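Reading time: 2 min
Filed under: Set-up Guides / Planning and Purchasing

2. Planning your table station before you order 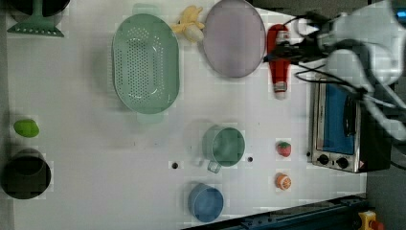
Fig. 2-1. Arm holding a ketchup bottle over the white work table, with the emergency stop at the lower right.

Please read this section before you send the purchase form. Most late costs at our Erkville and Trindale sites came from parts which were forgotten in the first order – not from the arm.

2.1 Steps

1. Write down the objects the arm must pick up. Include the widest and the heaviest one. The gripper is chosen from this list.

2. Measure the floor place. Leave 780 mm free on the side where the operator stands.

3. Choose the table. A white top is easy to keep clean, and small objects are well seen on it.

4. Decide which appliances will stay on the table, for example a toaster oven. Put them at the side and check that the door can open fully.

5. Plan the cable path. Order cables one size longer than the drawing shows.

6. Reserve $1,000 for table objects and their replacements. Cups, plates and toy fruits look cheap, but they are bought many times in a year.

7. Ask Clellon for a written offer with delivery included. The offer stays valid for 30 days.

NOTE: The Bjarnason frame is sold without feet. Order the feet on a separate line of the form.

CAUTION: The emergency stop is not an optional part. Do not remove it from the order to save money. Mount it where the operator can reach it without leaning over the table.

2.2 Approval

Send the form and the object list together to Theophilus Akolgo. Orders received before the end of May go into the current budget. Later orders wait for the next one, and the price must then be asked again.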